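Projects > Vestside > open-day-table

Last updated: May

# Open day table recordings

Hi! This folder holds what we recorded at the Vestside open day, when we let visitors pick what went on the table and then had the arms move it around. I'm Laurinda, I ran the afternoon half, and Torbjørn Rønning ran the morning. If the notes get messier after lunch, blame me.

There are up to 200 clips, each one a single pick or a pick and a place. Visitors called out the object and one of us started the run. The foam number cube was a huge favorite with the kids (it got asked for so much that we started saying no).

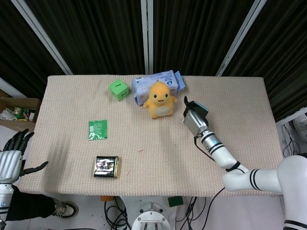

Right arm with the small teal block, plush and number cube also on the table.

## What's in here

- `clips/` the recordings, one folder per run
- `notes.csv` object name, who started the run, and a comment if we bothered to write one
- `skip.txt` 6 runs I'd leave out, mostly people leaning over the table

## Things to know

The cloth has a waffle texture and it bunches up. We smoothed it between groups but didn't log when, so please don't treat it as a fixed background!

Object names are whatever the visitor said. The plush is "chick" in some rows and "dino" in others, and I haven't merged them yet. Hélder Peixoto has a cleanup script half done.

Failed grabs are kept, marked `drop` or `miss`. Torbjørn and I didn't agree on the difference until 3 in the afternoon, so check those by eye.

Tags: robot arms, open day, tabletop, raw data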